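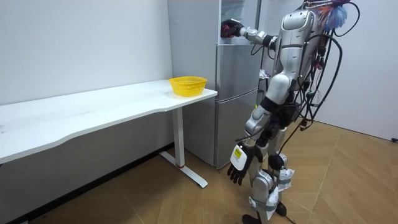
Sasano shared kitchen — progress report no. 2
To: Grollov fund, small spaces programme
Period: up to end of March

Sorry this is brief, it is being typed between deliveries. Longer version of the money table can follow if you want it.

1. Where we are

Small room is in use as the food store and packing point. Walls white, skirting left dark as it was. Fridge in, desk in. Shelving not in, see section 4. First sharing sessions ran at the end of the month, two short ones, both in the afternoon.

Asilwood lent us the room on the same terms as the main hall so no change to rent line. They have asked us to keep the corridor clear during the lunch club, which we do.

2. Fridge

Bought reconditioned from Nkuna, 400 pounds including delivery and taking away the old one. Budget line was 500, so 100 under. Would like to move that to containers and labels if you agree — please say by return, we are nearly out of both.

Tall silver model, stands against the back wall at the end of the desk. We looked at a chest type but people have to lean right in and things get lost at the bottom. Doors are stacked, so chilled and frozen can be opened seperately and the cold stays in while someone is hunting for the peas. 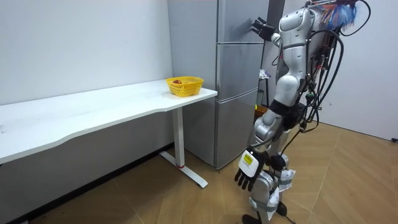
Fridge and desk in position, small room.

How we're using it at the moment:
top door — anything cooked, dairy, opened jars with a date on
lower down — bread, frozen veg, donated ready meals

Rule is nothing goes in without a label. Rule is mostly kept. Two clear-outs so far, end of each fortnight, and the second one was a lot quicker than the first. Temperature is written down at opening and closing. One high reading, door had been left ajar over lunch, went back down by 3 and nothing had to be thrown. Sheet is on a clipboard in the hall, can be copied to you.

3. Desk and packing

Desk was donated so the 300 for a worktop is unspent. It's long enough for two people to pack side by side, white top, wipes down ok, though there are a few marks at one end that don't shift. Will try something stronger.

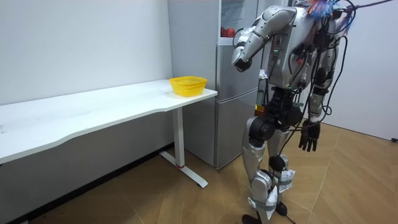 Packing is quicker with fridge and desk close together, hardly any walking. The snag is the fridge door. When the top one is wide open whoever is at that end of the desk has to step back, so we now load the fridge first and pack after, not both at once. Slower on paper, fewer bumped elbows.

We also stopped leaving crates on the desk overnight. Small baskets only, one for fruit that wants eating soon, and people are told to help themselves. This has been the most popular thing we've done and cost next to nothing.

4. Not done / late

Shelving. Supplier has put us back twice, now says May. Dry goods are in the hall cupboard until then, not ideal.

Second socket. Quote recieved, higher than we thought. Getting another.

Signs in other languages — text is ready, printing isn't.

Hygiene training: first group done, second group to book.

5. Feedback from users

Asked for comments on slips at the last session. Most wanted longer hours, a few wanted more bread. More mixed on the layout. 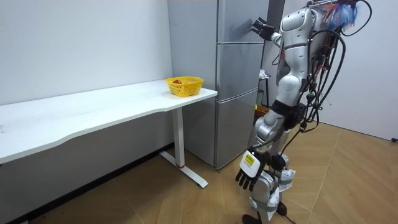
One regular wrote that the fruit basket should stay by the fridge where it is, as she goes there first and would never think to look anywhere else, and could there please be a second one for veg. Another said the top of the fridge is too high for her and asked for the milk to go lower. We think both are fair. Second basket to be bought this month, milk to be moved once we've checked the temperature holds further down.

6. Money

Total award 4000. Spent on fridge 400, worktop nil. Paint, training and cleaning stuff on the sheet attached. No overspend on any line so far.

7. Next

Shelving in, socket sorted, evening session tried once. Next report in June, unless you need the figures sooner.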